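1/ Long one, so mute me if personal finance bores you. I want to talk about "debt consolidation", and specifically about the way it gets sold to people who have three or four balances on the go and have stopped opening the envelopes.

2/ The pitch never changes. You have several debts. Wouldn't it be nicer to have one? One payment, one date, one lender, a lower monthly figure. And yes, that would be nicer. I just don't accept that nicer and cheaper are the same word.

3/ What set me off was a leaflet from a lender called Kidmont, which came through the door in January, when everyone's card bill is at its ugliest. Big number on the front: cut your monthly payments by 40 per cent. Nothing at all on the front about how long you'd be paying.

4/ You had to turn it over, then find the small grey type. The "representative customer" had gone from debts that would have been gone in a few years to a loan stretching on for more than twice as long. Well of course the payment dropped. I could cut your rent in half too if you agreed to pay it until you were 101.

5/ So, first thing to do with any of these offers. Ignore the monthly figure. Look for the line headed "total amount payable". Write it down. Then ring each of your current lenders and ask what you would pay in total if you carried on as you are. Add those up. Compare the two.

6/ If the salesperson can't or won't give you the total amount payable over the phone, put the phone down. I don't care how friendly they are. The friendly ones are on commission as well.
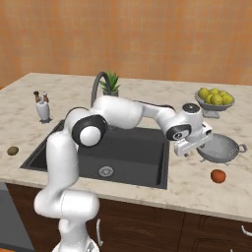 7/ FEES. My favourite bit, in the sense that a dentist has a favourite tooth.

8/ A lot of these loans carry an arrangement fee, and it's usually added to the loan instead of being charged up front. So you don't feel it. You then pay interest on it for the whole term. A fee of 600 quid sounds like a one-off until you've been paying interest on it for seven years.

9/ Ask: is there a fee, is it added to the balance, and what does the total look like if I pay it separately? I've asked that of two lenders now. One answered straight away. The other, Vasseur, told me "most customers find it more convenient to add it on". I'm sure they do. That wasn't my question.

10/ Next. Early repayment. People sign up thinking they'll take the long term to be safe and then clear it early once things pick up. Fair plan. Check whether there's a charge for doing it, and check whether you can overpay in bits or only settle the whole lot in one go.

11/ Also be truthful with yourself about whether things will pick up. I have said "I'll overpay when I can" about a car loan and made precisely one overpayment.

12/ Someone will say: but the interest rate is lower, so it has to be better. Does it? A lower rate over a much longer time can easily cost more than a higher rate over a short one. Try it on any loan calculator. Put in the rate you've been offered and move the years up and down. Takes two minutes and it's quite a sobering two minutes.

13/ And "rates from". From! The rate in the advert is the one offered to people with spotless records, who on the whole aren't the ones reading the leaflet. Ask for a quote using a soft search, which other lenders can't see. If they insist on a full application before they'll tell you your own rate, I'd want to know why.

14/ Now the part I feel strongest about, which is secured loans. Cards and ordinary personal loans are unsecured. If it all goes wrong, it's unpleasant, it hurts your credit file, you may end up in court. But the debt isn't tied to your house from day one.

15/ Plenty of consolidation loans are secured on your home. You are swapping a debt that gets you nasty letters for a debt that can get you a removal van. For a lower monthly payment. The warning is always there, because it has to be, and it's always in the place your eye goes last.

16/ My old colleague Sylvain Gaillard did exactly this years ago and he's happy for me to mention it. Rolled two cards and a store account into a loan against his flat. Payment came down nicely. He told everyone at work to do the same, me included.

17/ What he hadn't done was close the cards. So there they were, both at zero, with all that lovely room on them. You can guess. Eighteen months on he had the secured loan AND most of the card debt back again.

18/ He isn't daft. He's better at sums than I am. The loan had moved the debt from one place to another and his spending was exactly what it had been before, because he'd never looked at it. Neither had the lender, who had no reason to.

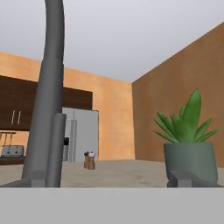
19/ He did get out of it in the end, by a very dull route. Closed both cards. Worked out what came in and what went out on the back of an old calendar. Sold a motorbike he was fond of. It took ages and he still grumbles about the motorbike.

20/ A word on the apps, seeing as three people have already sent me links. Ekov seems to be the one everybody's got. It joins up your accounts and shows you a cheerful little chart of what you owe. Fine. I've no quarrel with the chart.

21/ But look at what sits underneath it. "You could save! See your offers." Who pays for those offers to be there? It says in the terms that they earn a fee when you take a loan through them. Nothing wrong with earning a living, but I wouldn't call it advice and I wish they wouldn't either.

22/ Same goes for Stullano, which calls itself a "debt relief partner". Partner in what? I read their whole site and couldn't find out whether they lend money, pass your details to those who do, or charge you for a letter you could write yourself. If I can't tell what a firm does after reading its website I assume there's a reason.

23/ Is consolidation ever a good idea? Yes, I think so, sometimes. If the new loan is unsecured, the total payable comes out lower, the term is no longer than what you've got now, there's no silly fee, and you shut the old accounts the same week. That's a real saving and you should take it.

24/ I'd only say that in all the leaflets I've kept (I keep them, there's a drawer) I've seen very few offers that would pass all of that for the sort of person they're aimed at.

25/ Before you borrow anything, try the free options. Ring the lender you already owe and say you're struggling. People dread that call more than any other and it's often the most useful one. They may freeze interest for a bit or agree a smaller payment. Get whatever they agree in writing.

26/ And talk to a free debt charity. Free, as in you pay nothing, ever, at any stage. If somebody calling themselves a debt adviser asks for a card number, you're talking to a business. Check the web address carefully too, as some firms pick names that look very like the charities'.

27/ Somebody's asked about balance transfer cards. Different thing, slightly less rude opinions. They can work if you clear the balance before the cheap period runs out and never buy anything on the card. Check the transfer fee. Put the end date somewhere you'll see it, since the card company won't be making a fuss about it.

28/ Somebody else asked if closing old cards will harm their credit score. It might dent it a bit for a while. Set that against the chance of filling them up again and decide which one worries you more. I closed mine.

29/ I'm not an adviser, I just read the small grey type for fun. If you've got one of these leaflets and can't find the total amount payable on it, send me a photo with your name and address covered up and I'll have a look when I'm home.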